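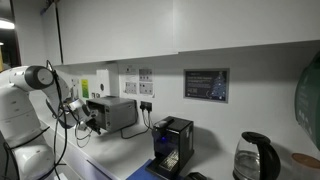 Zistiren held its open day in Devport on a Thursday, and I went because my sister-in-law had a spare pass and I have written rude things about home robots before. Fair is fair. You should go look.

The arm is a handsome thing. People lined up for it. The sign-in sheet by the door had 123 names when I added mine, and most of us ended up in the same spot, staring at a machine and a microwave.

What I wanted to know was who this is for. The young man giving the talk said "everyday help at home" four or five times. My mother is 81 and her kitchen in Cindholm has a counter you could cover with two bath towels. Where does the arm go? Where does she go? I asked, and was told that size is "on the roadmap." I asked about price and got the roadmap again.

The handout says the system has done 341 kitchen tasks. It doesn't say how many it was asked to do. It doesn't say how long each one took, or how often a person had to step in. Pandey, the firm putting up part of the money, had its own table with its own handout, and that one didn't say either.

I don't doubt the work is hard, and the engineers I talked to were more careful than the brochure. One of them told me a home version was a long way off. I'd have liked to hear that from the stage.

Until then my mother has a neighbor who comes by and heats up the soup.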